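## Clearing disk space on a Windows desktop before a feature update

Feature updates fail most often on machines with a small system drive. The installer unpacks to a temporary folder, keeps a copy of the old system, and stops with a generic error if either step runs out of room. The tips below assume Windows 11 and an account with administrator rights.

**Check what is using the drive.** Open Settings, then System, then Storage. Wait for the bars to finish filling in before reading them. On the workshop desktop, Temporary files came to 11 GB, nearly all of it old update packages.

**Run Disk Cleanup as administrator.** The ordinary version hides the system categories. Type `cleanmgr` in the Start menu, right-click the result and choose Run as administrator. Select:

- Windows Update Cleanup
- Delivery Optimization Files
- Temporary files

Leave Downloads unchecked unless you have looked through the folder.

**Turn off hibernation on a desktop.** The hibernation file sits on the system drive and takes up several gigabytes on a machine with plenty of memory. At an elevated prompt:

`powercfg /h off`

Fast Startup goes with it. To restore both, run the same command with `on`.

**Move backup images elsewhere.** Ilteck Backup writes to the system drive by default and keeps every version until told otherwise. Ours held 1,067 files in one folder. Change the target under Options, set a version limit, and let the program do the deleting. Removing its files by hand breaks the index.

**Find large strays.** In File Explorer, search the drive for `size:gigantic`. Old virtual machine disks and phone backups show up first. Do not delete `pagefile.sys` or anything under `WinSxS`.
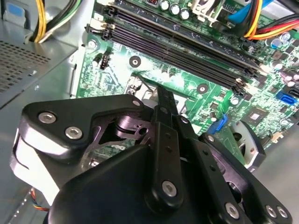
If the drive is still short of space, fit a second one and move the data folders to it. Shut down fully, switch off the supply at the back and unplug the cord before opening the side. In a gray metal tower with a green motherboard like this one, note where the memory slots are and route the new data cable clear of them. Once the machine is running again, open Disk Management, initialize the disk as GPT and format it as NTFS. Then open Properties for Documents, Pictures and Videos in turn and use the Location tab to move each folder.

**Restart before updating.** Pending file operations finish at boot, and the free space figure can change afterward. Check it again, then start the update with external drives disconnected. Keep `Windows.old` until your programs have been tested. After that, remove it through Disk Cleanup under Previous Windows installation(s).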